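Teaching cell check, two-arm table, Flolitz workshop
Filled in by: Nelli Savolainen
Task being taught: pliers and tray, by remote control
Shift: December, start 8:30

Part A. Before power

1. Base plates tight on the front rail side. OK. Both checked by hand and with the key.
2. Cables free through the full reach of each arm. OK with comment. The purple cables make a big loop when the arm goes over the table. Please move each arm slowly to its far corner and watch that the loop does not catch on the tray.
3. Wiring near the bases. OK. No bare copper found.
4. Enclosure walls clean, no tools left inside from the previous shift. OK.
5. Stop button tested from the operator chair. OK, both arms stopped.

Part B. During teaching

6. Indicator lights are green before the operator takes the handles. OK.
7. Grip on the pliers. OK with comment. The operator should close the gripper fully and wait one breath before lifting.

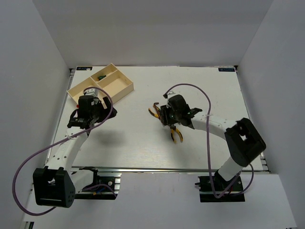 8. Speed limit set to 30 percent for new operators. OK. Experienced operators may ask me for more, but not in the first hour.
9. Only one person gives commands. NOT OK at first. Two people were speaking to the operator at the same time and he became confused. I asked one of them to step back. Now OK.
10. Arms do not cross without a spoken warning. OK. We say "crossing" loud and the other person answers.

Part C. Recording

11. Every attempt is saved, also the bad ones. OK. We have 189 saved, and 23 of them are marked as failed. Do not delete the failed ones, Weidemann wants to look at them.
12. Tray position changed between sets. OK with comment. Turn the tray a little also, do not only slide it.
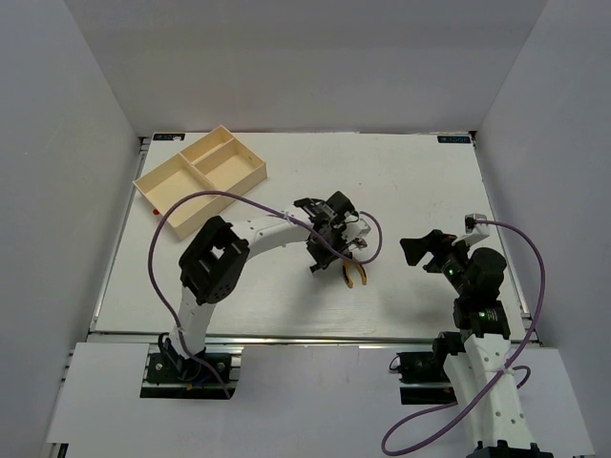 13. Break after 25 attempts. NOT OK. The morning operator continued without a break and his last attempts were shaky. I wrote this in the Jultunow log too.
14. Arms put in rest position before power off. OK.

Open points

Item 13 stays open until I see two shifts done correctly. The spare cable clips from Eltness did not arrive yet, so item 2 must be repeated at every start.

N. Savolainen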